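Workshop notebook – October 2, 2026
Avley hall job, the audio split for the side rooms

Second go at the splitter problem today. Short version for anyone who only reads the top: the hum is gone in three of the side rooms, still there in the fourth, and I no longer think the distribution amp is to blame. Long version follows, mostly so I don't repeat myself next week.
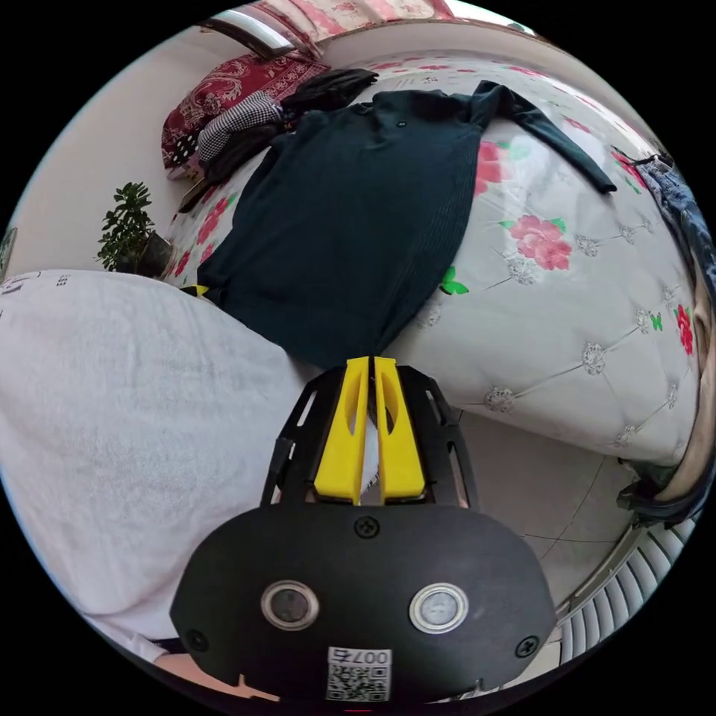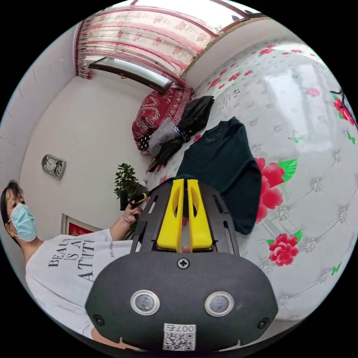
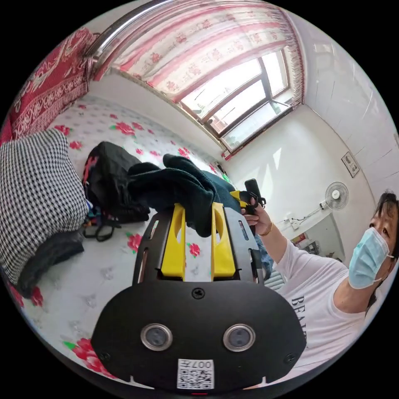
Yellow fingers, knitwear and bedding.

Right, where we'd got to. The hall at Avley wants one programme feed (picture and stereo sound) going from the rack behind the stage to the bar, the foyer, the two meeting rooms and the little kitchen. Component video plus a pair of phonos to each, all analogue, because the screens they already own are old and they want to keep them. Fair enough, they're perfectly good screens! The box doing the splitting is the Jikstead one we had left over from the Hoslow job, which worked fine there as far as anyone can remember. Renata fitted it in June and it was quiet then. The complaint about the hum came in after they'd had new lighting put in, and I did wave that in front of everyone as the obvious answer, so please note for the record that I was at best half right.

Started with the box on the bench, nothing in the rack, one source, one small monitor speaker. Input shorted, listened to each output in turn with the gain right up. Hiss, as you'd expect, and no hum at all. Then put the CD player on it and ran the same track through every output. Output 5 is a touch down on the left. I cleaned the socket with a cotton bud and some contact cleaner and it came back, so that was just muck. I've put a dab of green paint next to it in case it drifts again.

Then the picture side. Colour bars in, bars out, looked at every output on the bench monitor. All good apart from a faint ringing on the right of the white bar, and that turned out to be my patch lead and not the amp. It's the one with the grey boots. I have cut the ends off so that nobody can be tempted, me included.

So, a healthy box. Took it back over to Avley after lunch and put it in the rack, and straight away – hum. Proper low stuff, 50 cycle with a bit of an edge on it. Foyer, bar, both meeting rooms. Kitchen silent, but then I found the kitchen speaker was switched off at the wall, so the kitchen is a hum room as well until shown otherwise.

Things I tried, in the order I tried them:

Lifted the source. Unplugged the audio inputs altogether and left the outputs in. Hum stays. So it isn't coming down from the player.

Pulled outputs one at a time. Taking out the bar changed nothing. Taking out the foyer dropped it a lot in all the others, which made me sit up. Put the foyer back, hum back. Did it again to be sure, because I've fooled myself like that before.

Went and looked at the foyer end. The screen there is fed from a different socket circuit to the rack, and it also has an aerial lead going up to the roof that I had completely forgotten about. Aerial out, and the hum in the foyer, the bar and meeting room one went away just like that. I was very pleased with myself for as long as it took to walk to meeting room two, where it was still humming away happily.

So the foyer was a plain old ground loop through the aerial earth, and since all the outputs share a common screen inside the amp, it was being generous with it. The lights had nothing to do with it, as far as I can tell. What I think happened is that whoever did the lights moved the foyer screen to get the ladder in, and reconnected the aerial that we had left off on purpose. Can't prove that and I don't much mind. I've put a galvanic isolator in the aerial lead so they can have it connected if they want it, and it stayed quiet with the isolator in.

Kitchen, once switched on: a bit of buzz when the fridge cuts in, otherwise clean. I'm calling that one a kitchen.

Meeting room two is the sticking point. With everything else disconnected and just that one run plugged into the amp, it hums. With the phonos out of the screen and into my battery speaker, no hum. So the loop is between that screen and the rack, and there's no aerial on it. There is a computer tucked behind it with a lead into the other input, and I couldn't get at that lead without taking the screen off the wall. Anselmo has the right bit for the bracket and I hadn't, so that's where I stopped.

Two ways to go. We could find out what the computer is plugged into and get it on the same circuit as the rack, or put a pair of audio isolating transformers in the phono lines to that room. I'd sooner do the first. The transformers we've got in the drawer are the cheap ones and they go thin at the bottom, you can hear it on speech, and on music it's awful. Renata reckons the Zúñiga ones are much better and she's used them in a church where people do notice. I've asked her to bring a pair in so I can sweep them on the bench before we spend anyone's money.

Cable notes while I remember. The run to meeting room two is the longest, 175 feet off the drum by the marks on the sheath, and it shares a tray with the mains for a good part of it. I don't think it's the cause, given the battery speaker test, but it isn't helping anybody. The picture down that run is slightly soft too. The amp has a little bit of lift on the last two outputs, so I've moved that room onto one of those and it looks sharper, though the whites are now a shade hot. Needs trimming with a proper meter and not by squinting, as I did.

The labels on the back of the rack are wrong, by the way. Bar and foyer are swapped. I've corrected them in pen and will print new ones. If you have the old drawing, with the outputs numbered from the right, please bin it.

Still to do:

Bracket bit from Anselmo, screen off, trace the computer lead.
Sweep the Zúñiga transformers against ours, same speaker, same track.
Trim the lift on the long run.
New rack labels.
Buy a decent component patch lead to replace grey boots.
Ask the hall who did the lights, and whether they moved anything else.

Left the system running with meeting room two unplugged and a note taped over the socket.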